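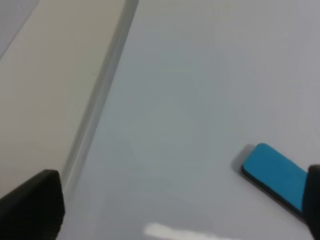 **tvidmar:** Who wipes the benches down now that Nomar's put the arms in?

**farah_s:** Night crew still does, 2 of us instead of 3. Arms get the flat stuff, we get corners, legs and whatever they push off the end.

**tvidmar:** so a job's gone

**farah_s:** Moved. Kalliopi M went to dispatch, same rate. She asked for it tbh, her shoulder was stuffed from scrubbing

**krasniqi_v:** "Moved" til dispatch gets one too. We had this at Skostex. First it's the wiping, then the roster gets redone in October and your 45 minute cleanup is 20 on paper. Same mess.

**farah_s:** ours is still 45. I'd be filthy if they cut it

**kdimitrov:** I do the setup on ours. Half my shift is now swapping pads and clearing faults, and no one's changed my classification. Still down as cleaner. Anyone had luck getting that fixed??

**krasniqi_v:** Log every fault. Time, bench, how long you were on it. I had 547 lines by the time I went in, they couldn't argue

**tvidmar:** did you get the money tho

**krasniqi_v:** Got the title. Money took longer.

**kdimitrov:** lol great

**farah_s:** Don't agree it's all bad Velimir. My hands aren't cracked for the first time in years, less time in the chemicals. I'd not go back

**krasniqi_v:** Fair enough on the hands. Still want it in writting that the hours stay

**kdimitrov:** starting a log tonight. Does a pad change count as a fault or just the stoppages

**krasniqi_v:** put both, seperate columns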